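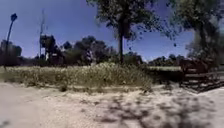
heino_kairys
Have you tried it without the height channel? The post says Dunus takes colour plus height from the stereo pair, and then all of the discussion is about colour. I'd like to see the ablation before I believe the shadow result.

settimio_f (original poster)
Yes, it's in the table in the first post, third row down. Colour only, height only, both. Height only does fine on the flat parts and then falls over at the grass edge, where the stereo gives you tufts at any height it likes. Colour only is the one that stops for shadows.

For anyone joining on page 2, the short version. We drive the Testum along the sandy paths at Bristia by hand, log where the wheels have been, and project the wheel tracks back into the earlier frames. Whatever the wheels later rolled over is labelled drivable in those frames. There is no hand labelling in training. The test set is hand labelled, 1,762 frames, none of them from the paths used in training. The old model called a false stop in 136 of them. Dunus called one in 3.

rosalie.k
136 out of 1,762 sounds bad for the old model but it depends how you picked the frames. If you take every frame from a drive, you get long runs of nearly the same view. One nasty shadow can give you forty false stops and it's the same mistake forty times.

settimio_f
Fair point. They are spaced by distance driven, one frame every two metres, so there is some overlap between neighbours. I haven't grouped them by place. I can do that.

rosalie.k
Please do. I'd count a false stop as one event per shadow edge, however many frames it lasts. That's the number someone running a robot cares about.

raffaele_amato
I'm going to disagree with Rosalie here. The frame count is the standard thing and people need to compare. If Settimio starts reporting events then he has to define an event, and everybody's definition will be different. We went through this with row following in the orchards and ended up with two papers that can't be set next to each other.

rosalie.k
So report both. It's one extra column.

raffaele_amato
Both is fine. I only object to dropping the frame count.

heino_kairys
Found the third row, thanks, I'd skipped straight to the discussion. My other question is about the labels. You only ever get positives this way. The wheels tell you where you can go. They never tell you where you can't, unless you drive into the fence. What stops it calling everything drivable?

settimio_f
Two things. Anything not driven over is treated as unlabelled, so it carries no loss either way. Then there is a reconstruction term trained only on the driven patches, and patches that reconstruct badly get a low score. Grass reconstructs badly, so does a fence, so does a hedge. Shaded sand reconstructs well as long as there was shaded sand under the wheels in training, and there was plenty of it on the Palumbo path.

heino_kairys
"As long as there was" is carrying a lot there. What about ground you could drive on and never did? Short grass, for one. The Testum would manage short grass.

settimio_f
It would, and the method says no to it. It's cautious about anything it hasn't been on. For our use that's acceptable. If you wanted it on the grass you would drive it on the grass for a while and retrain.

santeri.laaksonen
I ran the released weights on our own logs over the weekend. Different robot, camera a good bit lower than yours. Results were mixed. Shadows with a hard edge were fine. Dappled shade under trees was worse than your table suggests, the score map goes blotchy and the planner wanders from side to side. It doesn't stop, it just looks drunk. Did you see any of this?

settimio_f
A bit of it, yes. We smooth the score map over time before it goes to the planner, and that hides most of it. The smoothing is in the launch file and is off by default in the release. That was a mistake on my side, I'll change it. Try it with the window at five.

Camera height will matter too. All of our training data is from one height and I haven't tested others.

santeri.laaksonen
Five helps. Still some wander, but I'd let it drive now. I would put the camera height in the first post, in the list of limits. It isn't there.

settimio_f
Will add.

rosalie.k
What does it do at a junction? Most of these path papers show one path going straight ahead. If the score map is good the fork ought to come out as two drivable lobes and the planner picks one. I've seen models trained on wheel tracks mark only the branch the driver happened to take, and treat the other one as verge.

settimio_f
This was the part I worried about most. We got that exact fault in the first version. The training drives always kept to the main path, so side paths scored low even though the surface was the same sand. The network had learned "middle of the picture" as much as it had learned "sand". We added random crops and mirrored half of the frames, and the side paths came up. At the fork below, the side path scores slightly under the main one and both are well over the threshold.

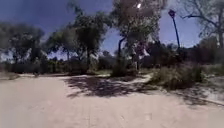

Fork at Bristia: main path with tree shadow, side path curving off to the right.

raffaele_amato
Slightly under is interesting. Is that the distance, or is it still some of the centre bias left over?

settimio_f
I can't separate them from this place alone. The side path is further away and narrower, and both of those push the score down. I'd need to stop the robot at several distances from the same fork and compare.

raffaele_amato
You could mask out the main path and see if the side path's score moves. If it goes up, something in there is ranking the two against each other.

settimio_f
Good idea, and cheap. I'll run it.

heino_kairys
While you're at it, low sun. When the sun is in the picture the camera drops its exposure and the shade goes nearly black. Are there frames like that in the test set, or did you only go out at midday?

settimio_f
There are some with the sun coming through leaves. There are none with it low and straight ahead. All of the test drives were between ten and four. One of the 3 false stops is a glare frame. The other two are at the edge of a raised bit of verge, and I'm not sure I'd call those wrong. Whoever labelled them marked the verge as drivable and I probably wouldn't have.

rosalie.k
How many people labelled?

settimio_f
Two. They both did the same 150 frames as a check and then split the rest. They agreed well on the path itself and badly on the verges, as you'd expect. I left a thin "don't care" band along the border and the two verge frames fall just outside it.

heino_kairys
Then your result depends on how wide that band is. Make it wider and you have one false stop, make it narrower and you might have ten. I'm not saying it's wrong. I'd want to see the count for three or four widths.

raffaele_amato
Agree with Heino on this one. It's the first thing a reviewer will ask.

settimio_f
OK. List so far: false stops grouped by place as well as by frame, the masking test at the fork, band width, camera height in the limits, smoothing on by default. The late drives will have to wait until July, the Testum is away having its rear axle done.

santeri.laaksonen
I can do some of the low sun drives with ours if you send me the labelling guide. It would be the lower camera, so two changes at once, but better than nothing.

heino_kairys
Two changes at once is worse than nothing if it ends up in the same table.

santeri.laaksonen
Separate table then. I'm going out on Sunday evening anyway.

settimio_f
Separate table is fine with me. I've sent you the guide. Ignore section four, it's for the old label set and I haven't taken it out yet.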